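Pavement Following and Obstacle Clearance for a Simulated Delivery Robot

Project report, group 4
Rawan Boutros, Kieran Ashworth, Tala Zein
Supervisor: Issa Hourani
Submitted 2018-01-27

1. Aim

The project set out to write a local planner that keeps a small wheeled robot on the pavement and clear of street furniture, using camera images only. All work was done in simulation. The planner is called Lillbridge in the code and in the rest of this report. It replaces the Rocha planner left by last year's group, which needed a laser scanner.

2. Software

Lillbridge runs as three processes. The first labels each pixel as walkable, road, or obstacle. The second projects those labels on to a flat grid in front of the robot, with cells 50 mm across. The third scores 53 candidate arcs against the grid and sends the best one to the wheel controller. An arc is rejected outright if it touches an obstacle or road cell.

The labelling step was the weakest part in September. Joints between slabs were often marked as kerb edges, and the robot would slow down or turn along them. Stains and leaves on the concrete caused the same fault less often.
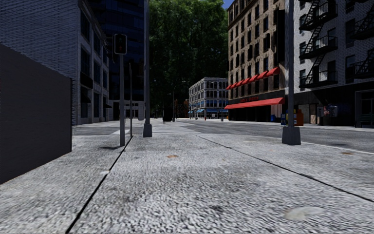
We dealt with this in two ways. Tala Zein retrained the labeller with more examples of seams and surface marks. Kieran Ashworth added a check in the grid process, so that a thin line of obstacle cells with walkable ground on both sides is removed unless it persists over four updates. The check is crude — a real chain or low rail would pass the same test for a short time — but the speed limit keeps the stopping distance within the range already confirmed as clear.

3. Clearance near walls

Arcs were first scored on distance from the nearest obstacle alone. On a wide pavement this works. Where a building wall stands on one side and poles or hydrants on the other, the two costs pull against each other and the chosen arc can switch sides between updates. We added a small penalty for changing arc and capped the wall cost beyond 600 mm, so a distant wall no longer pushes the robot towards the kerb. Road cells keep their full cost at any distance.

A long blank wall at close range also gives the labeller little to work with. Its colour and texture are close to those of the paving, and the lower part was sometimes labelled walkable. The grid process now keeps the last confident wall edge and extends it forward until a new one is found. 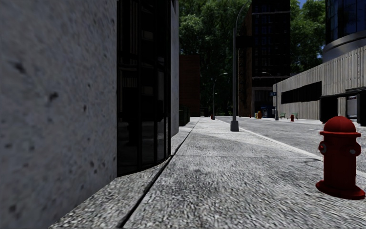 4. Remaining faults

Thin poles are still lost at long range and appear in the grid late. Strong shadow at the foot of a post widens its footprint, which is safe but wastes space. The arc-change penalty was tuned by hand and has not been tested on slopes. Crossings are outside the scope of the planner: the robot stops at the kerb and waits for a command.

The source and the tuning notes are in the Skandora folder on the department server.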